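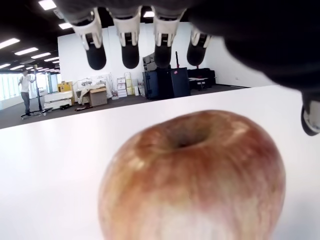 Open Day Safety Checklist: Fruit Handling Demonstration

Site: Likden hall, Erell
Date of inspection: 2022-03-18
Checklist version: 2

Thank you to everyone at Praltell for making me so welcome, and for the tea. My comments run on a bit, as they always do, but please read them before the doors open to visitors.

1. Table and work surface
Result: Pass
Comment: A lovely clear white surface with plenty of room for both arms to reach forward. Do keep it that way once people start arriving, as leaflets and coffee cups have a habit of landing on the nearest table.

2. Items to be handled
Result: Pass
Comment: Fruit and a plate are a very good choice, and visitors of any age will understand at once what the robot is being asked to do. Please wipe up any juice before the next run, and kindly don't let anybody eat the demonstration fruit afterwards!

3. Hands and fingers
Result: Pass with comment
Comment: Fingers, thumbs and fingertips should be looked over before each session. Visitors will want to shake hands with it (I wanted to myself), so the host needs to say early on, and cheerfully, that hands stay off while the power is on.
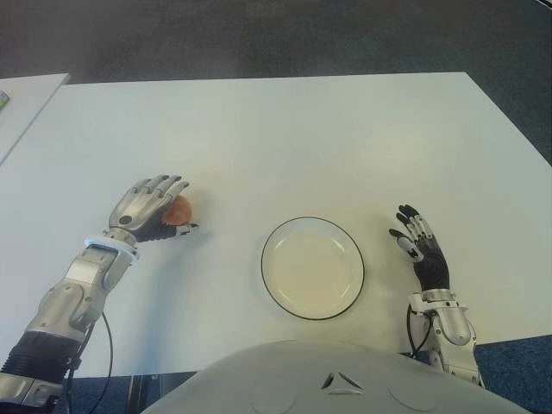

4. Cables
Result: Action needed
Comment: The cables near the wrists hang in loops, and I would like those tidied with soft ties, leaving enough slack for the full reach. Check them again at lunchtime.

5. Visitor barrier
Result: Action needed
Comment: Set the rope 2 metres back from the table on every open side. Small children may come to the front, but on the visitors' side of it, please.

6. Emergency stop
Result: Pass
Comment: Tested with the Tang team before lunch and again after it. Whoever is hosting should stay within arm's reach of the button throughout.

7. Walkways and storage
Result: Pass with comment
Comment: Boxes are kept along the back wall, well away from the table. Keep the way out at least 90 cm wide, and do have one more look round just before opening.

Re-check of items 4 and 5: before first admission.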